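28/08/2022

I wanted to write this post already in July, but the time sync problem took all my evenings. Now it is solved, or solved enough, and I can tell how.

Our tool is called Gramura. It takes the recordings from the hand-held grippers and makes trajectories from them, so that we can train a policy. For each recording it must answer one question: where was the gripper at each moment? We use visual tracking together with the IMU. When both agree, life is good.

In the last batch we had 307 recordings, and 9 of them came out with a strange path. The gripper seemed to slide sideways through the table. First I blamed the tracker. I changed the number of features from 2000 to 3000, and the paths became smoother but they were still wrong. I lost 2 weeks on this.

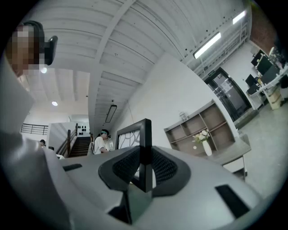

Then Humaira Niazi asked me if I had ever plotted the angular speed from both sources on the same graph. I had not. I was a little ashamed, but I did it the same evening, and the two curves had the same shape with a small shift between them. In the good recordings the shift was constant. In the bad ones it was growing slowly until the end.

So the reason was the clock. Our script estimated the offset only one time, from the first seconds, and then trusted it forever. I replaced this with a line fit: offset and drift together, from the whole recording. The change is less than one page of Python. I also added a check which refuses a recording if the error of the fit is too big, and it prints the name of the file so a person can look at it.

After this, seven of the bad recordings gave a normal path. The other two are still strange. Teodoro Barrios thinks that the tracker loses itself when the gripper is tilted up and sees mostly the ceiling, with long lines that all look the same. I think he is right, but I did not test it yet. My plan is to mask these parts and let the IMU carry the estimate for a short time.

If you have tried something similar, please write me in the comments.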